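Higinio Salinas Doesn't Think Your Toddler Needs a Curriculum

2018-12-26

Higinio Salinas has been running the drop-in playroom in Flurkdale long enough to have seen several waves of must-have toys come through the door and go out again in a donation box. When I asked him which one annoyed him most, he didn't need to think.

"Anything with a stage number on it," he said. "Stage two. Stage three. Parents come in worried that the kid is still on stage two. I ask them, who made up the stages? The people who sell stage three."

I had gone to see him about subscription play kits, the boxes that arrive in the mail with a few toys and a card telling you what your child is learning from each one. My sister swears by hers. I've been less sure, mostly because of the price, and I wanted to hear from someone who watches small children play all day and isn't paid by the box.

He has tried them. A parent passed on a year of kits from a company called Ruvar, and he put them out on the low shelves without the cards. "Some of it was nice stuff," he said. "Some of it was a scarf. I have scarves."

I pointed out that Ruvar's leaflet promises 1000 hours of guided play over the life of the subscription. He laughed at that for a while.

"Who sat there with a watch? If a kid plays with one thing for 30 minutes, I'm impressed. And it's usually a thing they weren't supposed to have."

He isn't against bought toys. Blocks, balls and plain puzzles all get used in his room, and he thinks shape sorters earn their space as long as adults keep their hands off them. His complaint is with parents who hover, steering the child's wrist toward the correct hole and then clapping. 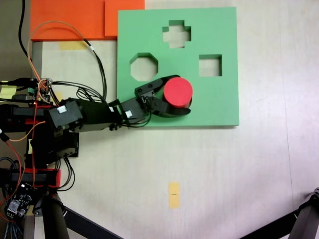 A green sorting board and a red round block.

"Let them get it wrong," he said. "Let them try the same wrong hole all morning. I had a little girl who only wanted to put the pieces in her boot. Her dad kept apologizing to me. For what? She was busy."

I asked whether he thought that counted as learning. He made a face.

"I don't know. Probably. I'm suspicious of people who are sure. You see a two-year-old with a boot and somebody tells you it's spatial reasoning. Maybe it is. Maybe she likes the noise."

This is where I pushed back a little. Plenty of parents, me included, find it useful to be handed an idea at the end of a long day. A card that says "fill a tub with dry pasta" has saved me more than once. Salinas gave me that one, though he thinks the library does the same job for free. He is harder on the apps. One of them, Bromine, sends a daily activity and then asks you to rate how your child did. He tried it in July with his grandson and deleted it the same week.

"Rate him at what? He poured water on the dog. Five stars."

So what would he spend money on? A big plastic tub, he said, and a set of measuring cups. He also likes the heavy cardboard tubes from Raptis, the carpet store down the street, which gives them away if you ask before closing. He saws them into short lengths, sands the ends and checks them over every so often for soft spots. The current batch has been in use since spring and looks it.

I left with two of them under my arm. My son ignored both for four days, then rolled one down the hallway until bedtime. I'm still not convinced my sister is wrong about the boxes, and she did get a very good wooden rattle out of one. But I did the math on her subscription when I got home, and I won't be signing up.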